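By the time Iqra Bugti showed up with the Kulstead grippers, I'd already spent all of August in love with the Kaltmont pair, and I told her so (loudly, with my mouth full of toast).

"Fifty folds each," she said. "Loser buys dinner."

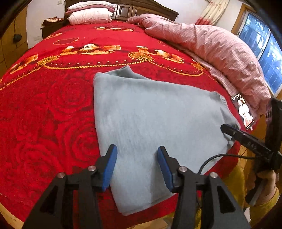 My trouble with the Kaltmonts had always been fleece. They'd pinch a dish towel beautifully and then go all shy around anything fuzzy! So I got the blue pads on either side of the near end of that little bundle, right there on the red rose blanket, and I held my breath like I was defusing something.

"You're squeezing too early," Iqra said.

"I'm not squeezing at all."

"Then you're squeezing too late."

I closed my hand. Fold 30, and I was already thinking about noodles.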